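Inicio » Datos abiertos » Drominis: sorteos y licencias de juego en línea
Tiempo de lectura: 2 minutos

# Drominis

Drominis reúne avisos públicos sobre licencias de casinos en línea, límites de depósito y registros de autoexclusión, todo en un formato que se abre con cualquier hoja de cálculo. ¡Por fin tenemos una versión que se puede compartir!

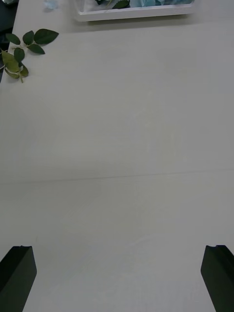
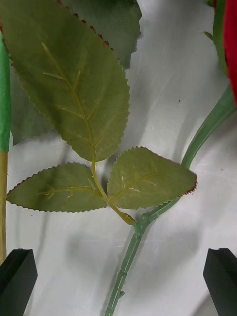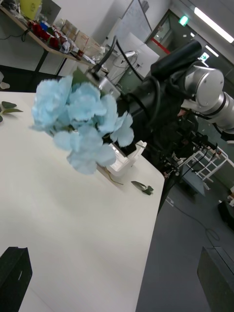

El conjunto contiene 217 avisos, repartidos en 8 archivos CSV, y cada fila conserva el texto original junto a su resumen en castellano. Usha Namboodiri diseñó las categorías y Valentin Rüegg escribió el conversor (una maravilla, lee hasta los anexos escaneados). El campo `estado` se parece al ramo de flores artificiales azul claro: las flores apretadas son las licencias vigentes y las dos hojas sueltas sobre la mesa, los expedientes que se han separado del grupo y siguen teniendo fila propia. Los valores admitidos son `vigente`, `suspendida`, `separada` y `sin_datos`.

## Campos

- `id_aviso`: número interno, no cambia entre versiones
- `operador`: nombre tal como figura en el aviso
- `tipo`: casino, póquer, apuestas o lotería
- `limite_deposito`: importe mensual, en la moneda de origen
- `estado`: ver arriba

## Uso

Descomprime el paquete y ejecuta:

 python zukari.py --entrada avisos/ --salida tabla.csv

Zukari tarda muy poco y avisa de las filas duplicadas. Si prefieres trabajar sin consola, abre directamente `tabla_base.csv`, codificada en UTF-8 y con punto y coma como separador.

## Lo que falta

Hay 68 avisos sin límite de depósito. Cayetano Carretero está revisándolos uno a uno y ya ha encontrado joyas, como un reglamento con dos numeraciones distintas. Los importes anteriores a febrero no están convertidos. Se agradecen muchísimo las correcciones, ¡también las de una sola coma!

Última revisión: 04/01/2019

Relacionados
- Wudberg: glosario de términos de apuestas
- Sastry: calendario de consultas públicas
- Cómo citar Drominis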